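Week 7: Laying out, sorting and the working surface
Notes for the Sturkivura toy-making and play course, first years

Right, you've all had a go at cutting and sanding your sets by now, so these notes are about what happens after that, when the blocks leave the box and go onto a surface in front of a child. I used to skip this bit entirely. Iqra Magsi, who taught the course before me, told me off for it, and she was quite right – I was spending weeks on the shapes and about a minute on what they sat on.

So, the board first. I like a strip board, pale timbers glued up side by side, for most small-block work. The colour stays quiet, so strong reds and blues stand out on it, and the strips give you a set of lines you didn't have to draw. Children notice them very quickly. I've watched a four-year-old at Kurkerley push a block along a single strip for the best part of a morning, making tram noises (there was a ticket inspector by the end of it and I had to buy a ticket).

What I'd avoid is anything with a loud grain or a high-gloss varnish. Gloss throws the light back up at you and the paler blocks suffer most. Yellow is the one to watch! A yellow that looked lovely in the pot can go very thin on a cream board, and if you're working under a bright window it goes thinner still. Arsalan Rind swears by a touch of orange in the mix. Try it on an offcut before you commit.

Now, layouts. There are plenty of ways to put a set out and I don't want you learning them as rules, but there are two I'd like everyone to try before we meet again.

The first is the scatter, where you tip the set out and leave it. Good for confident children, good for groups, terrible if you want anyone to look closely at a particular shape.

The second I call the shelf. Most of the set goes over to one side in a loose line and you leave a good stretch of bare board with only a couple of pieces on it. I pinched this from Asuka Hoshino's sessions and I use it more than anything else now. The bare part is an invitation, really. There's room to build, and the pieces at the side can wait their turn.

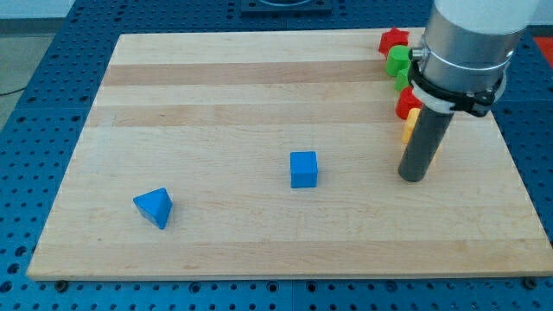

Fig. 2. A shelf layout on a strip board: blue cube and blue triangular block in the open part, the other colours kept to the right.

I've kept to one colour for the open part in Fig. 2, and that's deliberate. If you put out a red star and a blue cube, you'll hear "red one, blue one" and the talk tends to stop there. Put out two blues and the colour is used up, so whoever is looking has to find something else to say. Corners, slopes, which one would roll, which one could go on top. Rakiya Okeke tried it both ways with her Umater group last September and said the two-blues table was much the noisier, which I'm choosing to take as a good sign.

Turn the sloped piece a little as well, so one face is lighter than the next. Set dead square it can read as a flat triangle from where a small child is sitting. Get down to their height and check, your knees will survive.

A word about the side line. Keep it loose. As soon as it becomes a neat row with even gaps, children think it's finished and that they'll be in trouble for touching it. Mine always wants straightening and I sit on my hands. Mix the shapes too – a star by a cylinder is fine, and two greens next to each other is fine.

For your own sets, nine blocks is plenty. Irfan Lashari has the big Gilani collection in the back store, almost 2,000 pieces in drawers, and you're welcome to borrow from it as long as the drawers go back in the right order (he will know).

To do before next time:
Make up a strip board, or borrow one from the rack by the sink.
Lay your set out both ways and draw each one, quickly, in pencil.
Write half a page on which pieces you left in the open part and why you picked those.
Bring a paint test on an offcut, yellow included.

Sanding blocks are in the left-hand drawer again, and please could whoever has the long clamps bring them back.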